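Jaltero: software de percepción y planificación para manipular conectores de red
Memoria del proyecto de fin de grado, grado en Ingeniería Informática

Esta memoria recoge lo que hicimos durante el curso, lo que salió bien y también lo que se quedó a medias, que no es poco. Hemos procurado escribirla de manera que el grupo que herede el repositorio pueda leerla de corrido, sin tener que abrir el código a cada párrafo. 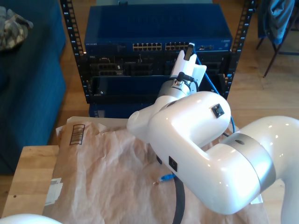
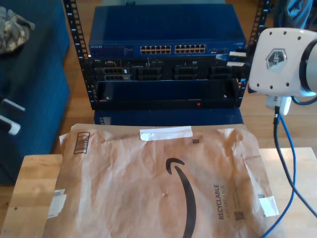
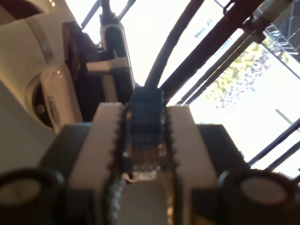 Clavija y pinza en la tercera foto; el armario con el switch, en las dos primeras.

Por el equipo Jaltero, laboratorio de robótica Te Moana
Memoria final, versión revisada en agosto

1. De dónde viene la idea

La pregunta inicial era muy sencilla de decir: ¿puede un brazo robótico coger un conector Ethernet, llevarlo hasta un switch y enchufarlo en el puerto que se le pide? Cualquiera de nosotros lo hace sin mirar, casi a tientas, con el brazo metido detrás de un armario, y quizá por eso tardamos bastante en tomarnos en serio la dificultad. El conector RJ45 es pequeño, tiene una sola orientación válida y lleva detrás un cable con ideas propias, que empuja, se enrosca y gira la clavija dentro de los dedos justo cuando uno ya la daba por bien agarrada.

El hardware nos venía dado, así que todo nuestro trabajo es de software. Lo repartimos en cuatro módulos: percepción, planificación, control de contacto y una herramienta de registro y repetición de ensayos a la que llamamos Kistirach (el nombre salió de una errata en un correo y le cogimos cariño).

2. Percepción

El módulo de percepción tiene que responder a dos preguntas distintas: dónde está el puerto de destino y cómo está colocada la clavija dentro de la pinza.

Para la primera detectamos el frontal del switch como un rectángulo, y dentro de él buscamos los bloques de puertos. En un Netgear como el nuestro ayuda muchísimo que los puertos vayan en dos filas y que los marcos sean claros sobre la carcasa azul, porque el contraste permite ajustar una rejilla regular y numerar cada hueco. Al principio intentamos detectar cada puerto por separado, con una red entrenada por nosotros, y los resultados bailaban de un fotograma a otro. Con la rejilla, en cambio, si se pierde un puerto los vecinos lo sujetan.

La segunda pregunta nos dio más guerra. El cuerpo de la clavija es translúcido y, a contraluz, el sensor ve a través de él o no ve nada. Probamos con umbrales adaptativos, con profundidad y con una combinación de ambos. Lo que se quedó en la versión final es más modesto: localizamos la fila de contactos dorados, que brilla lo bastante en casi todas las condiciones, y de ahí deducimos la orientación. Cuando los contactos no se encuentran, el sistema se detiene y pide otra vista, cosa que al principio nos parecía una derrota y ahora nos parece lo más sensato del módulo.

El conjunto de entrenamiento y validación suma 2,025 imágenes, de las cuales 1,585 se usaron para entrenar. Las etiquetamos a mano, por turnos, y aprovechamos para pedir perdón por las inconsistencias de las primeras carpetas.

3. Planificación

Usamos Drillorov, el planificador que ya mantenía el laboratorio, y le añadimos una capa propia para el cable. Drillorov conoce el brazo, la mesa y el armario como volúmenes rígidos, y con eso encuentra trayectorias muy elegantes que, por desgracia, pasan alegremente por encima de los cables. Nuestra capa modela el cable como una cadena de 25 segmentos y penaliza las posturas en las que se tensa o se cruza con el antebrazo. No es una simulación física de verdad -- ni lo pretende --, pero descarta las peores ideas antes de que lleguen a los motores.

El último tramo se planifica aparte. El brazo se coloca en una postura previa frente al puerto, vuelve a mirar, corrige y solo entonces avanza en línea recta. Separar la aproximación de la inserción fue la decisión que más nos simplificó la vida, y ojalá la hubiéramos tomado antes de escribir la primera versión entera.

4. Control de contacto

Cuando la clavija toca el frontal, la cámara deja de ser útil y manda la fuerza. El controlador hace una búsqueda en espiral, con poca presión, hasta que nota que la resistencia cae; entonces empuja en la dirección del puerto con un límite que nunca se supera. La máquina de estados tiene 9 estados, contando los de recuperación, y cada transición queda anotada con su motivo. Si una clavija gira dentro de los dedos durante la espiral, el controlador lo interpreta todavía como un puerto mal alineado. Es un error conocido, está apuntado y no llegamos a resolverlo.

5. Kistirach

Guarda imágenes, posiciones, fuerzas y transiciones con un mismo reloj, y permite volver a pasar un ensayo por el código nuevo sin mover el robot. Nació como un guion de tarde y acabó siendo lo que más usamos. Muchas mañanas enteras se fueron en repetir un mismo fallo, fotograma a fotograma, con una taza al lado.

6. Lo que queda pendiente

Falta estimar el giro de la clavija durante el contacto, seguramente con una segunda comprobación visual tras retirarse unos milímetros. Falta también probar con switches de otros frontales, porque la rejilla está ajustada a mano y sospechamos que depende del nuestro más de lo que nos gustaría. La capa del cable necesita parámetros distintos para cables más gruesos; de momento se cambian en el fichero de configuración, en la sección «cable», y hay que reiniciar el planificador para que los lea.

El código, las notas y los ensayos registrados están en el servidor de Te Moana, en la carpeta del proyecto. Conviene empezar por el fichero LEEME y por los ensayos marcados como «recuperación», que son los que mejor enseñan cómo se comporta el sistema.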